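Codum Work Surface, Pale Cream
Tabletop panel for benches, desks and shared rooms

Item 543
Supplied by Akley
Page updated November 12, 2024

Overview

The Codum is a flat tabletop panel sold without legs or frame. It is meant for light assembly, cable work, paperwork, sorting and general indoor use. The top face is a pale cream-white with a low sheen. Under cool lighting it reads slightly gray; under warm lighting it reads closer to ivory. Buyers matching it to existing furniture should order the sample chip first and look at it in the room where the panel will be installed.

The panel is available as a single piece or as two half panels joined on site. The joined version uses the Binico connector set, ordered separately. Both versions accept the Chung fixed frame and the Chung height-adjustable frame. Other frames can be used if the screw length does not exceed the depth given on the drilling sheet packed with the panel.

Surface

The top face is a closed, wipeable finish. It does not need oil, wax or sealer, and none of these should be applied. Wax in particular leaves a film that collects dust and makes the surface look patchy at low light angles.

A light surface shows small debris clearly. This is useful for bench work, where trimmed insulation, dropped screws and bits of tape are easier to find on cream than on a dark or patterned top. It also means that the surface looks dirty sooner. Customers who want a top that hides crumbs and specks should look at the gray version, item 134, which has the same core and edge.

The finish resists ordinary handling marks. It is not cut-proof. Use a mat under blades. Rubber feet and textured pads can leave dark transfer marks if they are dragged under load; most of these come off with the cleaning method given further down.

Cables on the surface

Power leads and signal cables can be run across the top face or dropped behind the rear edge. No grommet hole is cut at the factory. A hole can be drilled on site in the zone marked on the drilling sheet, and the cut edge must be sealed the same day.

For temporary setups, lay the cable with slack and keep the loop toward one side of the work area. Avoid pulling a lead tight across the front edge, where sleeves and chair arms catch it. White cable is low in contrast against this top. In shared rooms a dark cable, or a white one with a colored tape flag at each end, is easier to see and less likely to be dragged off with whatever it is plugged into.
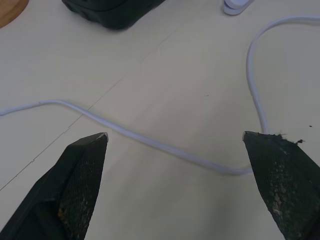
Is a thin line in the surface a defect?

It depends on the version and on what a fingernail tells you. On a joined top, a straight hairline where the two halves meet is normal, and it should feel level or nearly level on both sides. On a single-piece top there should be no line at all. If a line on a single-piece top catches the nail, treat it as a crack, keep liquids away from it and contact Akley with the order number. If it does not catch, clean the area and look again, as thread, hair and pencil marks account for a good share of reports.

Placement on the joint

Heavy items with small feet should not stand directly on the joint. Place them fully on one half. Molded housings, lamps and wooden stands with a broad base can bridge the joint, but they may rock slightly if the connectors have not been tightened evenly. Check this by pressing on each corner of the object in turn. If it rocks, loosen all connectors by half a turn, push the halves together by hand from both ends and retighten from the center outward.

Do not fill the joint with silicone or putty. The halves move a small amount with changes in room humidity, and a rigid filler will lift at the edges.

Edges and corners

Edges are banded on all four sides of the single-piece top. On the joined top the two meeting edges are sealed but not banded. Corners are eased by hand with fine abrasive. They are not rounded, and the radius varies a little from panel to panel. Where small children use the room, fit corner covers with a removable adhesive.

Damage to the banding is usually caused by clamps. Place a scrap of cardboard or thin wood under the jaw before tightening. Clamp-on lamps and monitor arms with a serrated jaw need a protective plate, and the plate should be larger than the jaw on every side.

Cleaning

1. Unplug and lift cables off the surface.
2. Remove loose specks with a dry brush or a vacuum with a soft brush head. Wiping them away with a dry cloth can scratch the finish.
3. Wipe with a damp cloth and a drop of dish soap.
4. Wipe again with clean water, then dry.
5. For dark rub marks, use a white melamine sponge with very light pressure and test it near the rear edge first.

Do not use acetone, scouring powder or green scrub pads. Isopropyl alcohol may be used on a cloth for adhesive residue. Do not pour it on the surface, and keep it off the joint.

Clean along the joint and not across it, with the cloth well wrung out. Water left standing there will reach the core over time and raise the edges. A raised edge cannot be pressed flat again.

Repair

Small chips in the top face can be filled with the cream repair stick, item 3556. Warm the stick in the hand, press it into the chip, level it with the plastic card in the pack and leave it overnight before cleaning. The repair will be visible at close range. The stick is for chips only and will not hold in a crack, as it has no strength across a gap.

Replacement halves are sold singly. A new half placed next to one that has been in use for several years will show a slight difference in tone, most obvious beside a window. Swapping the halves left to right does not help. If an even color matters, replace both.

Supplied in the box

Top panel, single piece or two halves
Drilling sheet, printed on both sides
Frame screws for Chung frames
Cleaning card

Not supplied

Frame or legs
Binico connector set (required for joined tops)
Repair stick
Cable clips or trays

Installation notes

Let the panel lie flat in the room for 2 days before fitting it. Do not lean it against a wall during this time. Fit the frame with the top face down on a blanket or on the flattened carton, and drive the screws by hand for the final turns. Power drivers set to full torque will strip the core.

Joined tops should be connected before the frame is attached - doing it the other way round makes it difficult to close the gap in the middle. Two people are needed to turn the assembled top over. Lift it by the long edges and keep it level. Carrying a joined top by its short ends puts the full bending load on the connectors.

After one week of use, check the frame screws and retighten any that have settled. On height-adjustable frames, run the top through its full travel once with the cables attached and confirm that no lead is pulled tight at the highest position.

Returns

Unused panels can be returned in the original carton. Drilled panels cannot be returned unless the fault was present on delivery. Report transport damage before fitting the frame, and keep the carton until the report has been answered.

Technical questions on frames and connectors: Ho-yin Yuen
Orders, samples and replacement halves: Chia-jung Lai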